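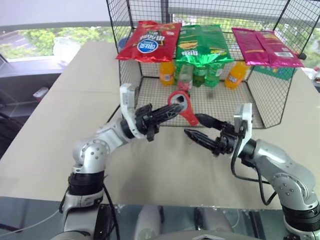 Eilidh Ritchie asked after the last report whether the handover numbers would hold up once the two arms had to pass something with an awkward shape, or whether we were still mostly measuring how well they pass blocks. Her question set most of the work for this period, so the report starts there.

The short answer is that the numbers drop, but by less than we expected, and the drop is mostly in one place.

Prisurus project
Progress report to Sastside
Nov 16, 2018
Prepared by Rhona Aitken

Work since September

We moved the two-arm station off the bare table and onto a shop layout, with a wire mesh cage in front of the arms, drinks inside it and chip bags laid across the top. The passing itself still takes place in front of the cage. The idea was to have packaging in view that a shop would really have, with shiny surfaces and bottles standing close together, before we ask the arms to reach for any of it.

The object set now includes items with a ring-shaped head and a tapering handle. These are harder than blocks for a simple reason. The giving gripper has to hold the object so that enough of it is left free for the other one, and on a tapering shape there are only a few good places to hold. Our earlier method picked the giving grasp first and worked out the receiving grasp afterward. On blocks that made little difference. On handles it often left the receiving arm with the thin end and nothing else.

The method now picks both grasps together. It scores pairs and throws out any pair in which the fingers would come too near each other. We call this version Rind. The older one, Clenditz, is kept running as the baseline.

Results

Rind was trained on 3000 recorded handovers, all of them guided by an operator. We then ran 1000 test handovers with no operator input, using objects in positions that were not in the training set. Of these, 739 were completed, meaning that the receiving arm held the object after the giving arm had opened and backed away. Anything dropped, regrasped or stopped by the safety limit was counted as a failure.

We have not given a matching figure for Clenditz in this report. It was run on a smaller set and under slightly different lighting, and we would like to repeat it properly before putting the two side by side. From watching both, the difference on handled objects is clear. On blocks we can't tell them apart.

The failures fall mainly into one group. The receiving gripper arrives in the right place and closes, but the giving gripper lets go a little early and the object turns in the fingers. Flat-sided objects survive this. Round handles do not. Missed grasps, where the receiving arm closes on air, are now uncommon – in the spring they were most of what we saw.

One result we did not plan for: the wire grid caused trouble for the depth reading. Thin bars come and go in the depth data, and the planner sometimes treated the front of the cage as closer than it was. The arms then took a longer path than they needed. It did not cause collisions. We have put in a filter that holds the cage as a fixed shape, and the paths are back to normal length. The filter will need to be redone for any new rack or shelf, so it is a patch and we will treat it as one.

Changes to the plan

The original schedule had us picking from inside the cage by this point. That has not started. We spent the time on release timing, and we think that was right, but it does mean the shelf-picking work moves into the next period. The budget is not affected.

We also recorded another 80 handovers in which the operator was asked to release late on purpose. These are for a small model that decides when to let go, based on motor current in both grippers. It is trained but has only been tried on the bench with one object, so there is nothing to report from it yet.

Next period

Repeat the Clenditz baseline under the same conditions as Rind.
Add the release model and rerun the full test.
Start picking single bottles from the cage, front row only.
Write up the paired-grasp method – a draft exists, without the results section.

We would like Sastside's view on whether soft packaging such as chip bags should come in before or after bottles. Bags are closer to what Eilidh has asked for. Bottles are easier to score, and our preference is to do them first. A reply before we fix the test objects would be a help.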